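Putting the plastic stools together

Gallery, October

The Alva is a small white plastic stool that comes flat in its box: a square seat, the legs and a set of end fittings. We keep a few at the Furkia reading room for the children's corner and for anyone who needs a low table by their chair. They stack badly once built, so they are stored in parts and put together when wanted.

Assembly is done on a table covered with black plastic sheeting. The sheeting protects the table top, and small white parts are easy to find on it. It does crease, and round parts will roll into the folds, so smooth it out before you begin. Put the seat down with its underside facing up and fit the legs from there. Push each one straight into its collar and turn it until it stops. If a leg leans, take it out and start again. Do not force it.

Lempi Manninen wrote the first version of these notes and Urho Lehtinen has corrected them twice. The pictures can be opened at full size.

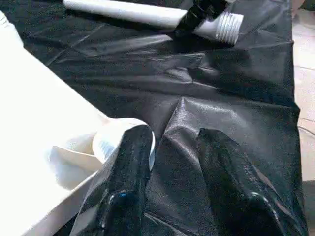
White pipe with a threaded end, lying across the black sheet. The white cup is close by.

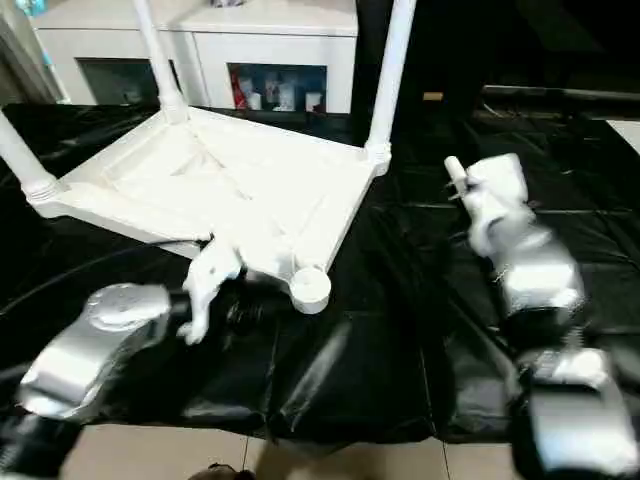

Stool upside down on the covered table, legs up, with the ribs and struts of the underside showing.

When all the legs are in, turn the stool over and press down on each corner of the seat. It should not rock. On an uneven floor, try it in 2 or 3 places before taking a leg out again.

Wipe the seat with a damp cloth and leave it to dry. The older Hikar stools have a different collar and their legs do not fit the Alva, so keep the two sets in separate boxes. Spare foot caps are in the drawer marked Wunier, in bags of 20. Please write on the list inside the drawer when you open the last bag.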